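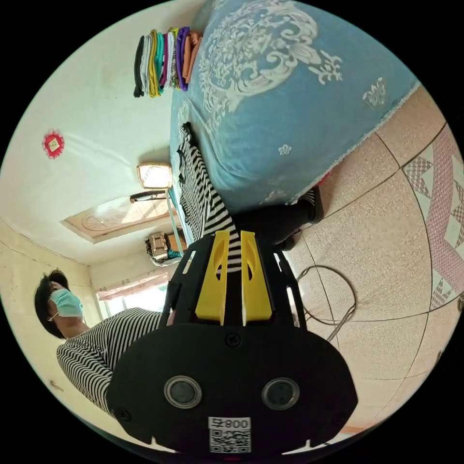 Ticket 3219
Subject: Seat map shows stalls row F as sold, booking list says otherwise
Venue: Hestel Hall
Event: Yilma Quartet, evening concert
Status: Open, waiting on supplier

First report, from the box office:
A customer rang to book two seats in row F for the Yilma Quartet. The map on the website had the whole row greyed out. The booking list for the same concert has no names against row F at all. Other rows look right. We sold the pair by hand at the desk and wrote them in the book, so please don't clear the row without asking us first.

Checks made:
Opened the seat map in two browsers. Same result in both.
Signed out of Molley, signed back in, reloaded the event. No change.
Looked at the piano recital in the same hall. Row F is on sale there, so the hall plan itself is fine.
Compared capacity. The plan gives 437 seats. The event page gives 14 fewer, and row F has 14 seats.

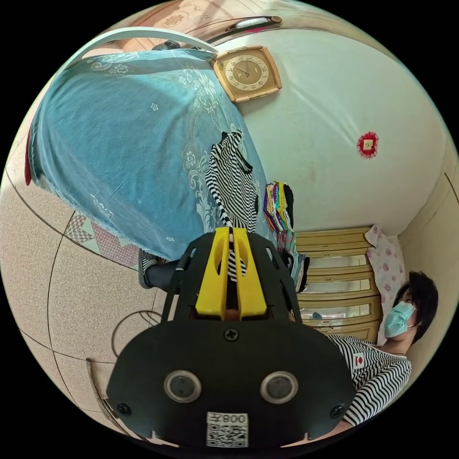
Siu-ming Hsiao
2025-09-11

I've gone through the event history. The concert was copied from the one the quartet gave in February, when row F was taken out to make room for the recording desk. The hold came across with the copy. It doesn't show in the booking list as holds have no customer name, and the Holds tab only lists ones made on the event itself.

Tried to release it from the Holds tab: nothing there to select. Tried selecting the seats on the map and choosing Release. The message was "4 items updated" and the row stayed grey after a reload.
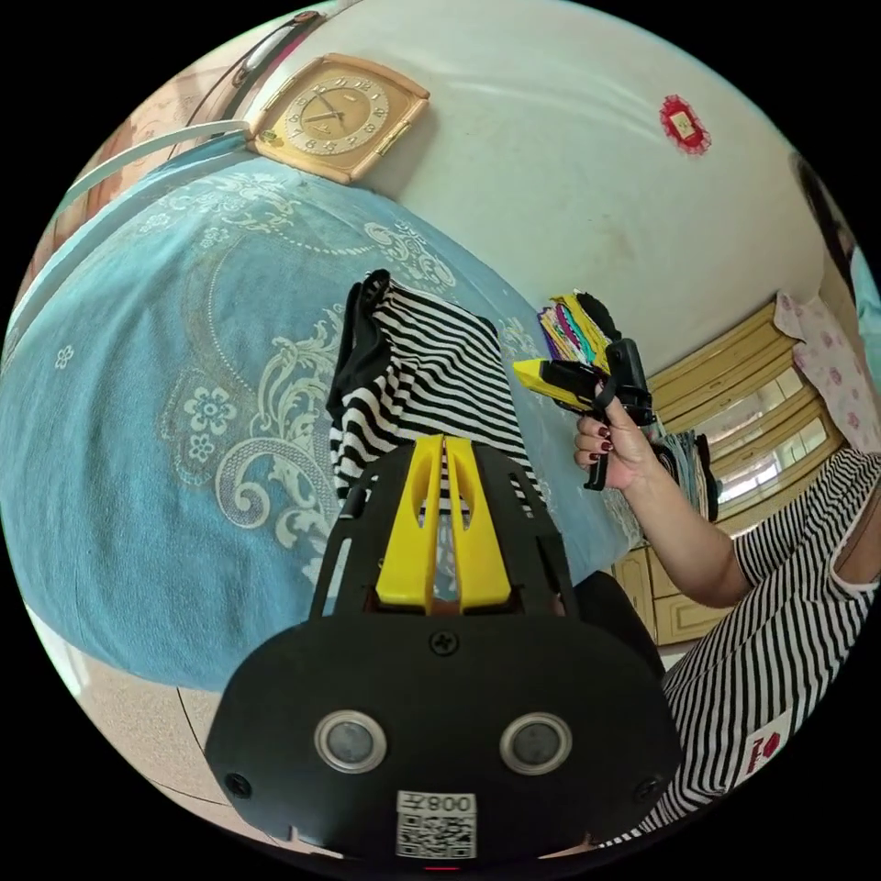
The four items were the price bands, which had been saved again with the same prices. No harm done, but don't use that button for now.

I've written to Molley support and asked them to remove the hold from their end. I also asked whether the copy can be made without holds — there is a tick box for notes and one for prices, but none for this.

Until they answer:
Sell row F at the desk only. Use the general admission line and write the seat number in the comment.
Leave the two seats already sold as they are. I'll enter them properly once the row is free.
Don't copy any more concerts from the February one. Start from the blank hall plan. 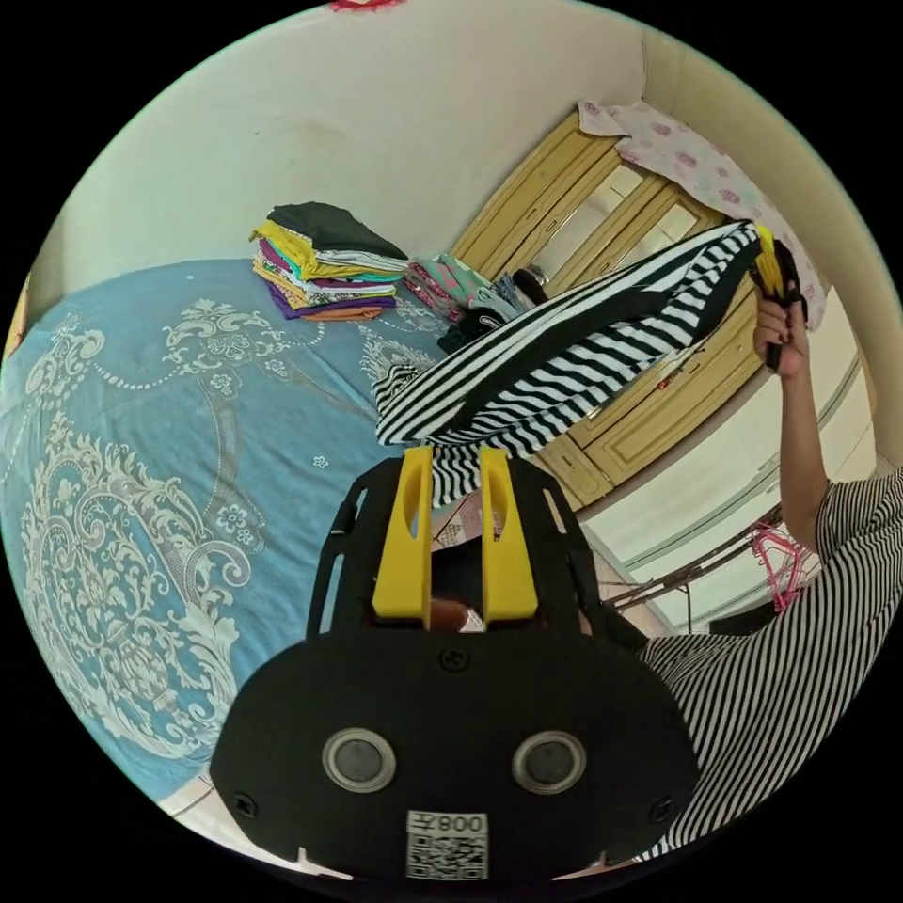 The Biluslow choir date was set up the same way, so I checked that too. It has the same hold on row F. No sales yet, so I deleted the event and built it again from the blank plan, and the full 437 are now showing. I'd rather not do that with the quartet, as the tickets already sold would need to be issued again.

Box office, could you send me the names for the two desk sales? I need them for the entry.

Ticket stays open until the row is back on the website.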